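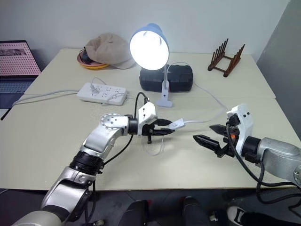
We use cookies to improve your visit. By continuing to browse you accept our cookie policy. Accept | Manage settings

February 27, 2020
By Sheena Kerr

Otis Halvorsen would like me to believe that the most important part of a desk lamp is the switch. I have owned desk lamps all my life and have never given the switch a moment's thought, and I tell him so before I have taken my coat off.

"That's because yours were in the right place," he says. "Or you got used to them being in the wrong one."

Halvorsen runs Jarnamwood, which repairs and resells small lamps and has lately begun giving advice on how to light a desk. The advice costs money, and I had come to find out what anybody gets for it. The lamp he wanted to talk about has a light blue dome shade on a bendy white neck, and it clamps on. To turn it on you use a rocker switch partway along the cord. He thinks this is close to ideal. I think it is a switch you have to go looking for.

"You look for it once," he says. "Then your hand knows. If it's up on the shade you're reaching over hot metal, and every time you press it the neck moves. Then you have to set the lamp again."

Is that a real problem, though? Has a customer ever come in and complained that their lamp moved?

He thinks about it. "They complain that it droops. They don't know why it droops."

I put this to Darcy Maihi, who mends the lamps at Jarnamwood and strikes me as less of a salesman. She agrees about the necks, up to a point. "Bendy necks go because people bend them," she says. "The switch is a bit of it. Mostly it's people yanking the shade about." As for cord switches, she has replaced plenty. "They end up on the floor and get trodden on. Or the flex gets pulled where it goes in. I'd still rather fix one of those than one buried in a shade."

Halvorsen's second subject is the clamp. A lamp with a foot takes up room you could be working in, he says, while a clamp takes up next to none. Fair enough. But his own table had a power strip on it, a black plastic case behind the lamp, a laptop and, at the back, a cap sitting on a bowl. There was a dish rack in the corner. I asked how much room the clamp had saved.

"You should see it with a big base as well," he said.

He charges for a home visit, during which he looks at your desk, moves your lamp and tells you where the cord should run. Fitzgerald Fitzsimmons had one in September and was happy to talk. "I'd had it on my right and I'm right-handed, so I was writing in my own shadow," he says. "He put it on the left. It's much better." Could he have worked that out himself? "I suppose so. I hadn't, though, in 9 years."

That is the best case I heard for the service, and I noted it down as such. I am less sure about the follow-up visit, which Halvorsen recommends after four weeks. When I ask what can go wrong with a lamp in that time he says that people "drift". Maihi, behind him, carries on with her screwdriver.

Before I leave he asks where I keep the lamp at home. On the right, I tell him. I am right-handed too. He doesn't say anything, but he does give me a price list.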